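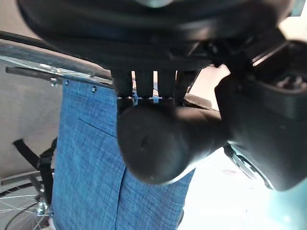

What do we do with a piece of blue woven fabric when its seam has opened?
We look first at the thread and then at the cloth on both sides of the seam. If the cloth is still strong, we sew the seam again on the old line. If it is weak, we put a strip of new cloth behind it and sew through both.

Print this page | E-mail this page

About Luvell Fabric Repair

Luvell is a small workshop in Prokesley. We repair and make covers, bags, cushions and work clothes from strong woven cloth. The workshop opened 17 years ago in one room behind the Rawat shop, where we had two sewing machines and a table that was too short for curtains. Now we have the whole ground floor of the Tosatness building, and the table is long enough.

Most of our work is with denim and cloth of similar weight. We like the kind where white and blue threads are mixed, as a repair in it can be made almost invisible when the thread is chosen well. We keep 315 colours of thread in the drawers by the window, and many of them are blue. Customers are sometimes surprised how long we stand there with a cover in one hand and the spools in the other.

Seams and pockets come to us more than anything else. A pocket edge that has pulled away is a short job, and often you can wait for it. A long seam in a seat cover takes longer — please leave it with us and we will telephone you. Padded pieces must be opened before we can tell you a price.

We ask that everything is washed before it is brought to us. Small repairs start from 15 pounds. For schools and clubs we accept orders up to 300 pieces, but please write to us early, because January is always our fullest month.

We don't work with leather or fur. For zips we will try, if the tape is still good.

The door is at the side of the building, next to the bicycle stands. The bell is not loud, so please press it twice.

Page last changed: August 14, 2023

Print this page | E-mail this page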